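Stundutside calls its 13 lakeside cabins "barefoot luxury," a phrase I've learned to read as "no room service." Rates start at $20 more a night than last November, and Mircea Rusu, who manages the place, told me guests are paying for quiet. Perhaps. The road to Rernow runs right behind the spa.

The brochure promises a private chef. What you get is a kitchen and a phone number for Zamfir, the restaurant up the hill, which closes at nine and was fully booked on both of my nights. 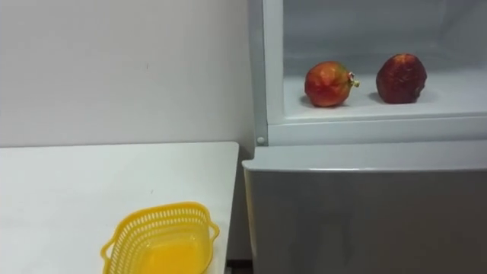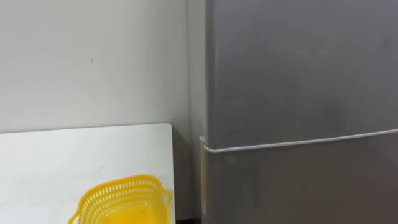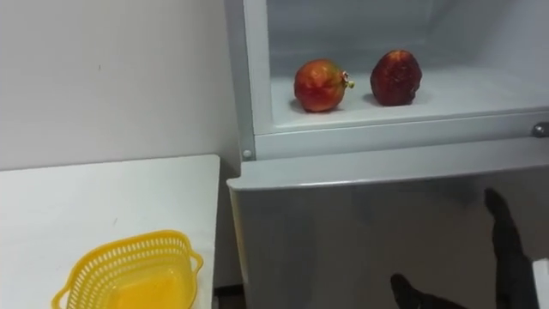
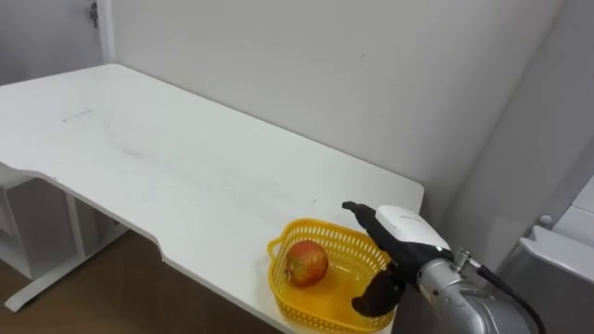 Then there's the boat. A sunset cruise with Stitley is "included" with any stay of a week - shorter bookings pay full price, and the small print lets the captain cancel for wind. He canceled mine. The lake looked like glass from the dock.

The beds are superb, I'll give them that. So was the bread. But two good things don't make a resort, and I'd want a refund policy in writing before I sent a deposit.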